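15/04/2026

Made the rice soup again today. Second try this week, and closer to what I wanted. I used the Fillstead pot and kept the heat low the whole time, 21 minutes after it came to a boil. Last time I let it go too hard and the bottom caught.

Pornthip gave me her way of doing the ginger, cut into thin strips and added at the end. I used to put it in at the start with the garlic. Hers is sharper. I think I'll stay with hers, but use less.

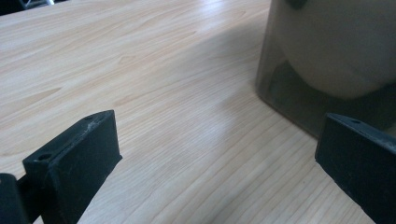 The pork was from Jitpraphai, ground, a little fatty. I rolled it into small balls with white pepper and fish sauce and dropped them in for the last part. No egg this time. Somkiat wants egg, so I'll do one for him on the side next time.

Went to the store before lunch. Needed green onions and rice, came home with green onions, rice, limes and two kinds of noodles. Forgot the celery leaf. Sunee called while I was in line and asked if I could bring something on Saturday's trip to her mother's. I said soup travels badly and offered the sticky rice. 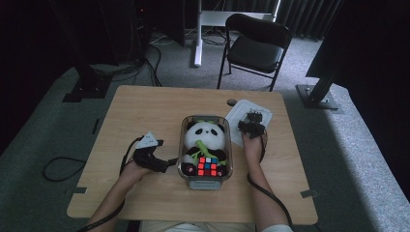
Glass container and its white lid, on the table.

Ate at six. It had thickened by then and I thinned it with stock. Needed more salt, and fried garlic on top. I burned the first batch of garlic and had to start over with new oil.

To do: soak the sticky rice the night before, buy celery leaf, ask Oranuch for her chili vinegar.

Recent entries
Chili vinegar, first jar
Noodles two nights in a row
What I cooked in October
Cleaning out the spice drawer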